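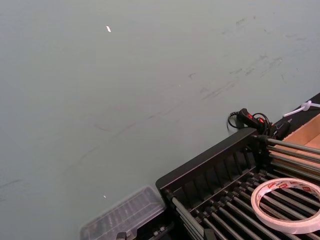
One member wondered whether we might start the summer walks half an hour later this year, as the bus from Imell no longer gets in until after ten and several people had to run for it last time. There was a good deal of sympathy for this, and after a friendly discussion we settled on 10.30 from the Clercombe lay-by, with a promise to wait a few minutes for stragglers.

Filed under: Walks & Outings, Minutes

Clercombe Footpaths Group
Minutes of the August meeting, 7.30 pm

Apologies: 2 received, both with kind wishes.

Last minutes: agreed, once the spelling of Craddock had been put right.

Craddock Lane stile. The top step is still loose and the nettles are dreadful. The council has been written to again – very politely – and in the meantime walkers will be sent round by the lower gate.

Nillura weekend. We have 30 names down so far and the coach holds 44, so do please mention it to friends and neighbours. Deposits by the end of the month if at all possible.

Walk leaflets. Some 6 routes are ready to print. It was felt the river walk ought to warn people about the mud, which was over everybody's boots in spring.

Any other business: thanks for the lemon cake, which was much enjoyed.

Next meeting in October, same time.

We use cookies to improve your visit. Accept | Manage settings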